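Re: [sourdough-tech] Enriched dough, crust colour

Nest Penry wrote:
> My rolls go dull after cooling. Is it the wash or the flour?

Probably the wash. I use 16 g of milk to one yolk, applied twice, 5 minutes apart.
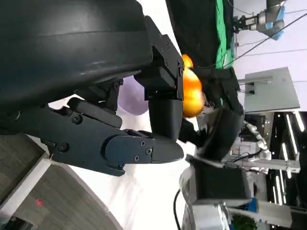 Photo: Mkhize / Skillside

Flour matters less. Dough was 278 g at 108 g water, same flour both bakes.

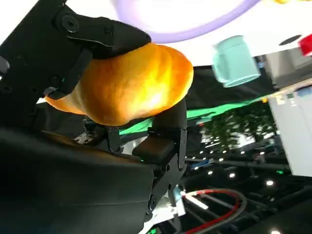

Sugar drives the colour more than protein does. Keep it constant while you test the wash. The gloss to compare against is the lumpy roll's, golden-orange with deeper amber at the edges. I'll rerun it Sunday.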